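How wallpaper gets its pattern

Look closely at a roll of patterned wallpaper and you will find that the same picture comes back again and again. A flower near the top of the roll is the same flower you see further down. The part that comes back is called the repeat. Once you have found one repeat, you have seen the whole design.

Wallpaper began as small sheets. Long ago, paper was made by hand, one piece at a time, so people had to paste many sheets side by side to cover a room. Later, sheets were glued end to end to make a roll. Machines that could make paper in one very long strip came later still, and then a roll could be made in one piece.

Printing with blocks

The first patterned papers were often printed with blocks of wood. A carver drew the design on the block and cut away everything that was meant to stay blank. The raised parts that were left were covered with colour and pressed on to the paper, like a rubber stamp.

Each colour needed its own block. A leaf with a dark green edge and a light green middle needed 2 blocks, and the first colour had to dry before the second went on. If the second block was put down slightly crooked, the edge of the leaf ended up in the wrong place. Printers put small pins at the corners of the block to help them line it up.

A large design could need a great many blocks. Jussara Aguiar, who prints by hand at a workshop in Borkthorpe, has one old pattern that takes 71 of them. They are kept on shelves in the order they are used.

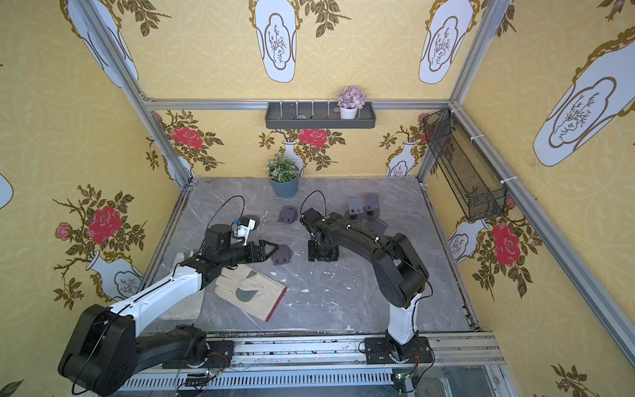 Designers have to think about what happens where the repeat joins itself. The bottom of the picture must fit the top of the next one, or there will be a line across the wall. Plants are useful for this, as a stem can bend wherever the designer needs it to go. The yellow paper in the photograph has trailing branches with red blossoms, and between them are large white vases outlined in gold. A vase is harder to place than a branch. It has a right way up, so the paper can only be hung one way.

Printing with rollers

Block printing is slow. In the 1800s, factories began to use rollers instead. The pattern was raised on the outside of a roller, and as the roller turned it printed the same design over and over without stopping. Several rollers could be set around one big drum, each with a different colour.

Many papers today are printed by computer, with tiny drops of ink. Tipene Tamihana draws his designs on a screen and can change a colour in a moment – with blocks, he would have to wash everything and mix the colour again.

Try it yourself

Draw a shape in the middle of a square of paper. Cut the square in half from top to bottom and swap the 2 halves over, then tape them together. Now draw something in the empty space in the middle, without touching the left and right edges. Make a few copies and lay them in a row. The sides will match.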